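The Dish Room, Two Springs In

I have been putting off writing about work because every time I sit down to do it, it comes out either gloomy or like a brochure, and neither one feels like my job. But a couple of you wrote to ask how things were going at Tasta since I mentioned the arms last March, so let me pour another coffee and try to do it justice.

For anyone new, I have worked the back of the house at Tasta for most of my adult life. We do the food for the Madigan building, which means a breakfast crowd, a big lunch of 200 covers on a good day, and then whatever evening event somebody upstairs has dreamed up. There were 12 of us when the talk about automation began, and I will tell you right now that there are still 12 of us, because I know that is the first thing my mother will ask when she reads this.

The talk began with a meeting, of course. A firm called Susow wanted to try out robot arms on glassware and cups, which is the part of dish work that everybody hates and everybody breaks. Plates go through the big machine and you can sling them around a bit. Stemless wine glasses after an event are another matter. You are tired, your hands are pruney, it is eleven at night, and they roll. I still have a little white scar on my thumb from one of them.

So Susow set up a bench in what used to be our dry storage, and the arms have been learning on it ever since, cups and glasses into the rack and out of the rack, all day long. I go in there more than I need to. I find it soothing, like watching somebody else fold laundry.

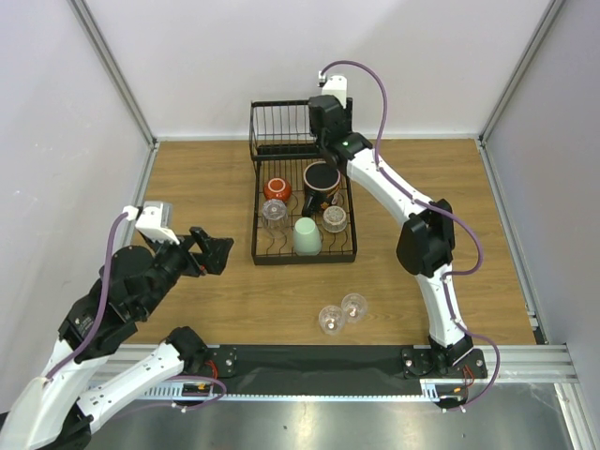 Work & Kitchen Life

The two clear wine glasses out in front of the rack are the kind I was just complaining about. The rack itself is the same sort of black wire thing I have at home, and I got a silly amount of comfort from that when I first walked in. I suppose I was expecting something from a car factory. Instead it was a few cups and a tumbler, and a pair of arms taking their time over them.

And they do take their time! I don't want to oversell this. Some of our crew can clear a rack while telling you a long story about a cousin's wedding, and the arms are not close to that. Where they have helped is the late hours. After an evening event we used to keep three people back until the last glass was put up. Now one person stays, loads what the arms can handle, deals with the odd shapes by hand, and goes home at a decent time. The other two get morning hours instead. I was one of the two, and I have had supper at my own table more this past year than in the five before it.

It has not been all sweetness. I miss the late shift a little, which I never thought I would say. That was when people talked. You learned who was worried about rent and who was thinking of going back to school, all with your arms in the sink up to the elbow. The mornings are friendly enough, but everyone is chopping something and the radio is on. One of the fellows asked for his old nights back, and they gave him the one staying-behind slot, and he says it's lonely in there with only the humming for company.

Then there is the training. We all had to do the Trusano course, 117 pages in a binder, and I read every one of them at the kitchen table with a highlighter like I was sixteen again. Most of it was about when to press stop and where to keep your hands. I was nervous about the test and I passed it, and there was a small raise for passing – not a big one, but it covered new tires.

What I keep telling the younger ones is to ask questions early. We got the morning hours promised on paper because somebody spoke up at that first meeting, before the bench was even in the door. If we had waited to see how it all shook out, I think we would be having a different conversation now.

Anyway, the tomatoes are started on the windowsill, and I owe you all the lemon bar recipe from last time. I have it written on the back of an envelope somewhere and I will get it typed up this month.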